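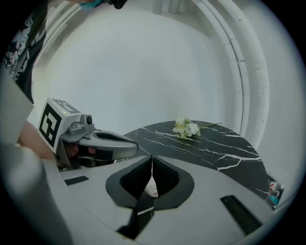
Drallbridge, March 1, 2019 — Hireo, the equipment rental and advisory firm, today told its clients to put off large orders for robot arms until they have tested the job on a small scale first. The firm has published a short buying guide, free to anyone who asks, and its main message will not please every sales team in the business: most first-time buyers are spending too much, too soon, on the wrong part of the system.

"We keep seeing budgets where the arm gets all the money and everything else gets a line marked 'other,'" said Trevor Haslam, head of planning at Hireo. "Then the arm shows up and there is no one trained on it, no spare fingers for the gripper, and no plan for who fixes it in the second year. I would rather rent a client a hand-held gripper for a month and hear that the idea was bad."

Hireo's guide asks buyers to start with the task. A person takes a hand-held gripper fitted with a camera, does the work with it and records the result. If a trained person cannot do the job well with two gripper fingers, Haslam said, a buyer should be very slow to believe that an arm with the same fingers will. The guide also warns that a good recording proves less than vendors like to suggest. Light changes, tables get moved, and shiny tops can give cameras trouble.

The guide grew out of a review Hireo ran with Drilwood, a maker of display tables and event furniture that had been quoted for four robot arms to handle table dressing and packing. Drilwood put the order on hold in November. It has since rented three hand-held grippers and set aside staff time to try them, and has made no promise to buy anything at the end.

"I was told the payback would be quick, and I asked to see the sums," said Tane Dunstan, operations manager at Drilwood. "The sums left out the floor work, the software fees and the hours my people would spend clearing jams. Maybe the arms still make sense. I don't know yet, and I don't think the people selling them know either."

The guide runs to 129 questions, sorted by who in the company ought to answer them. Among the points it raises:

- Get the yearly software cost in writing, along with what happens to the machine if payments stop.
- Budget for wear parts such as finger tips, straps and cables from the first month.
- Ask who owns the recordings made during a trial, and where they are kept.
- Count staff hours for setup, cleaning and marker checks as a real cost.
- Visit a site that has run the same equipment for up to 2 years, without the vendor in the room.

Hireo rents and sells some of the equipment covered and says so on the first page. Haslam said readers should treat the firm's own advice with the same doubt. "We make money when people rent. Check our numbers too," he said.

Trial kits can be rented from the company's Drallbridge and Tapley depots. Each kit comes with a hand-held gripper, a charger, a set of spare finger tips and a blank cost sheet. Hireo does not offer a rent-to-own deal on the kits — a choice the firm says it made so that staff would have no reason to steer a trial toward a sale.

**About Hireo**

Hireo rents, services and advises on light automation equipment for small manufacturers and event suppliers. Copies of the buying guide are available on request from either depot.

**Press contact:** Trevor Haslam, Hireo, Drallbridge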